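4.2 Does the layout of a panel help the person who has to read it?

Guidance on cabinet fronts tends to assume that grouping lamps by color is enough to make their state plain. We doubt this. In the Zirunau plant records, 50 of the 1024 logged misreadings concerned a lamp that was working as intended, and the operator had simply taken it for its neighbor. Cellex blames poor training, a claim for which it offers no data. 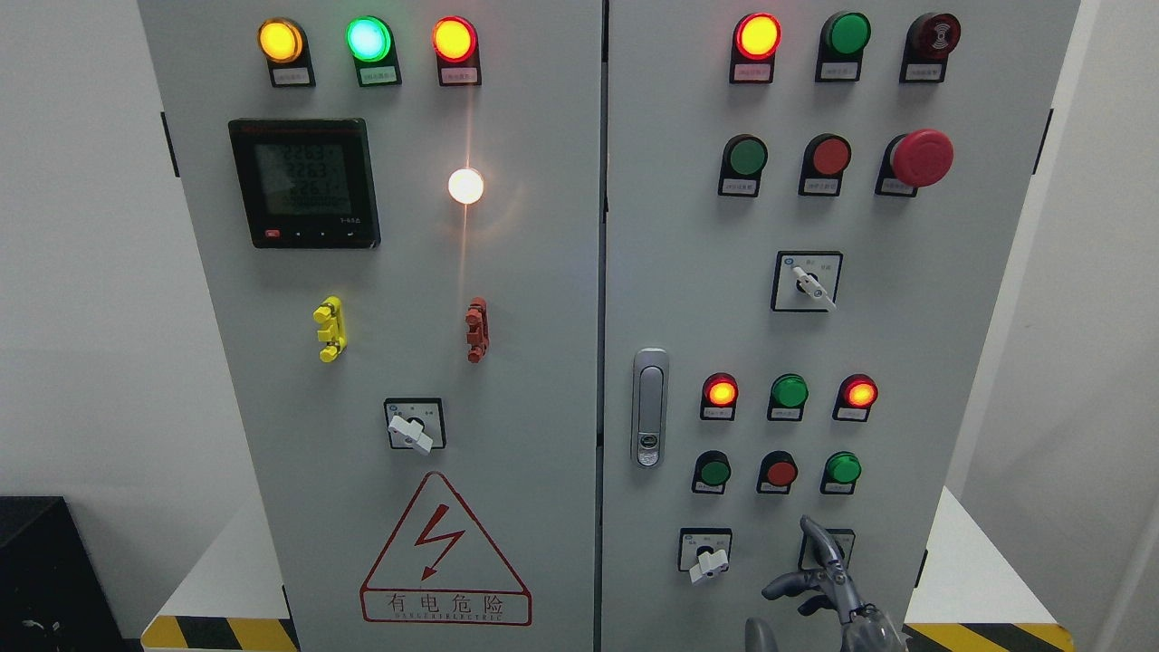
Figure 3. Two-door control panel with pilot lamps, digital meter, selector switch and electrical danger sign.

Color does little of the work on a front like the one in Figure 3. Red is lit on the right door while the green lamp beside it is dark, yet amber, green and red-orange are all lit together on the left. Which of these matters is left to label plates with very small print -- and a label that has to be read up close is a weak safeguard. The warning triangle is far easier to find than any of them.

Saengthong's answer, larger plates throughout, was tried at Clilside in November. The reported gain rests on roughly 1000 readings by the same few operators, who knew the panel already. We would not build a rule on it.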